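About Jundstead Learning Centre

Jundstead is a small tutoring centre on Brunet Street in Vorkville. We teach maths, English and general study skills to students from Year 3 to Year 12, and we run an evening numeracy program for adults going back to TAFE or sitting a trade entrance test.

Our history

The centre was started by Aicha Tahiri, a high school maths teacher, in a rented room above the Vorkville newsagency. She took after-school groups on 2 afternoons a week and did her marking at the kitchen table. When the old Flaneck shoe shop came up for lease, we moved downstairs and down the road. We have been there ever since. The shop counter is still in place and serves as the front desk.

How we teach

Groups are kept to a small size and sorted by what a student is working on, which does not always match their year level. New students sit a 20 minute check before they start. It is not graded and parents get a copy.

Most maths is worked through on the whiteboard. Students are expected to get up, take a marker and write out every line of their working, including the lines they would usually do in their heads. English groups use the board for planning paragraphs and then move to paper.

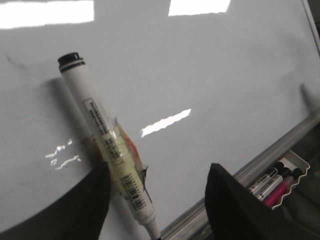
Our tutors

Aicha still takes the senior maths groups. Qistina Jugah runs English and the adult program, and organises the timetable. She came to us from a primary school in the next district and is the person to ring about swapping a session. The rest of our tutors are qualified teachers or final-year education students. All hold a current Working with Children Check.

Terms and fees

We follow the state school terms and close for 2 weeks over Christmas. Fees are invoiced at the start of term. If you join partway through, you pay for the sessions remaining. Make-up sessions are available with a day's notice.

Finding us

The entrance is on the Brunet Street side. There is 15 minute parking out the front for drop-off and all-day parking behind the library. Enrolments for Term 4 open in August.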